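Working Safely and Fairly Around a Sorting Arm: What We Learned About Rules
Student project report, Calloway program, Odemau
Jun 24, 2022

When our group signed up for this project, we thought we would be spending most of our time on the arm itself, and we were happy about that (who wouldn't be?). The task looked simple on paper. A robot arm takes toys and cloths out of a crowded container and puts them into boxes with holes in the top. What we ended up writing, though, was mostly a rule book, and we have grown quite fond of it. This report goes through the rules we settled on, where they came from, and a few places where we changed our minds.

Our starting point was the shop handbook from the Danberg course, which is very good on machine tools and has only a page on robots. It says that people stay out of the reach of a moving arm, that one person is in charge of the controls, and that the work area is kept clear. We took all of that over word for word. Then we found that "clear" can be read in a lot of ways when you have two people setting up toys and a third who is sure the cable is fine where it is!
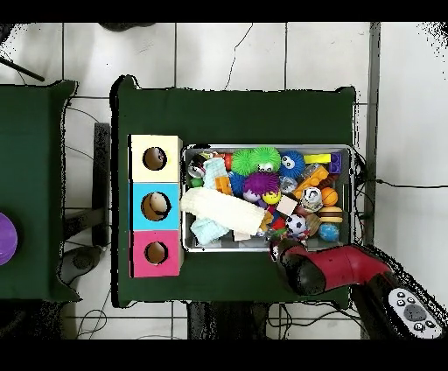
Who is allowed to start the arm?
Only the person named as operator for that session, and only after everyone else at the table has said "clear" out loud.

We put that rule first and we would put it first again. In our early drafts anyone who had read the handbook could start a run, and it led to a lot of polite confusion, with everybody waiting for somebody else. Having one operator made the sessions calmer and, to our surprise, faster as well. The operator can hand the job over, but only between runs, and the new name goes in the log before anything moves.

The next set of rules is about reaching in. It is very tempting to straighten a box or nudge a toy that is about to roll away, especially when a run is going well and you don't want to lose it. Our rule is that no hand goes over the table while the arm is enabled, even if it is standing still. An arm that is waiting looks just the same as an arm that is off, and we all had to learn to stop trusting our eyes on that. If something needs moving, the operator stops the arm, says so, and the run is marked as interrupted. We had a long and friendly argument about whether an interrupted run should be thrown away. In the end we kept them, marked, so that a reader can decide.

Good practice is also about being fair to the results, and this took up more of our meetings than safety did. If you lay out the toys neatly with the easy ones on top, the arm will look wonderful, and you will have learned very little. So we wrote down that the container is filled by someone who is not operating, that soft and hard things are mixed together, and that the pile is left as it falls.

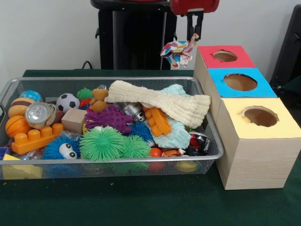 Figure 2. The gripper holding a patchwork-colored piece of fabric above the boxes.

Cloth deserved its own paragraph in the rules, we felt. A ball is either held or it isn't, but a piece of fabric can hang over the edge of a box, half in and half out, and two honest people will score it differently. We decided that an item counts as placed only when all of it is inside the box and the gripper has let go. Two of us score each run separately and compare notes afterward. Of the 49 runs in our log, nearly all were scored the same way by both, and the ones that weren't nearly always involved cloth. Those went in as disagreements, with both scores kept.

We borrowed the form for the log from an older Landitz project and trimmed it down quite a bit. It has a line for the operator, a line for the person who filled the container, the two scores, and a generous space for remarks. We had planned on a much longer form, and we can only say that people stop filling in long forms by the second afternoon.

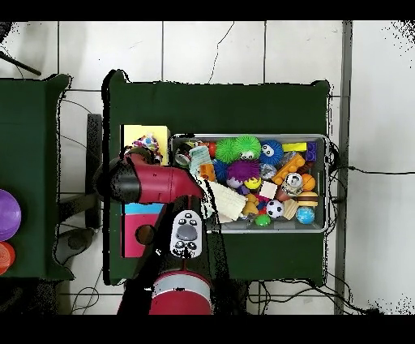
The remarks space turned out to be the most useful part of the whole sheet. People wrote down things we would never have thought to ask for, such as a box being turned between runs, or a change of operator in the middle of a set. Several of those remarks became rules in the next draft, and we would like to thank everyone who bothered to write more than "ok."

There are two things we did not finish. We have no good rule yet for visitors, who come in cheerful and curious and walk straight up to the table, and for now the operator simply stops until they have stepped back. We also haven't settled how often the floor cables should be checked. The current draft says before each session, and one of us would like it to be before each run. Both questions are on the list for August, when the next group takes over the rule book and, we hope, scribbles all over it.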